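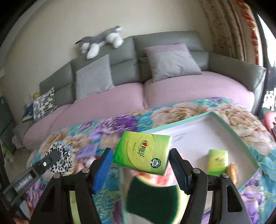
Tissue pack, green and yellow wrap, with the tray behind it.

Section 5: Setting Up the Tissue and Small Stuff Tray

I put this section after the drawer chapter in the Hundari home guide, but you can do it first if your table is the part of the house that's driving you crazy. Mine was. I had pocket tissues in my coat, in the fruit bowl, in the car, and one very flat pack under a couch cushion!

You'll want a shallow tray with a rim, your tissue packs, and whatever small things always end up on the table anyway. The Molefe tray is the one I use in the rest of this guide, but any low tray will do fine.

1. Clear the spot where the tray will live. If you keep a cloth on the table, smooth it flat first, all the way out to where the corners of the tray will land.

2. Wipe the inside of the tray with a damp cloth and dry it. Pale trays show every little mark, and I've stopped fighting the old ones.

3. Gather up every tissue pack in the house. Check coat pockets and bags (and the couch).

4. Sort the opened packs from the sealed ones. Press the sticky flap down on the opened ones and put them aside for now.

5. Lay the sealed packs flat in the tray, printed side up, starting at one end. Don't stack them more than two high or they'll slide over the rim the first time somebody bumps the table.

6. Put long, narrow things along the side next to the tissues. I try them a couple of different ways before I settle on one.

7. Set one opened pack on top, flap facing you, so it gets used up first.

Note: Bright wrappers are your friend. I can spot a green and yellow pack from the doorway, and the plain white ones disappear on me — especially in a pale tray.

Note: If you bought a big case, don't try to fit it all in. Extras go in the Jundo bin from Section 4. Refill the tray when you're down to the last pack. I usually do mine in September when the sniffles start, and then whenever I remember.

Caution: Keep the tray away from candles and the stove. Tissues and plastic wrap both burn fast.

Caution: Don't lift a full tray by one corner. Use both hands, one on each short side, or everything ends up in a heap.

If the tray slides around on your tablecloth, put a piece of Usemer grip liner under it. Cut the liner a little smaller than the bottom of the tray so it doesn't peek out — I cut mine too big and had to trim it twice.

Next up is Section 6, keys and mail.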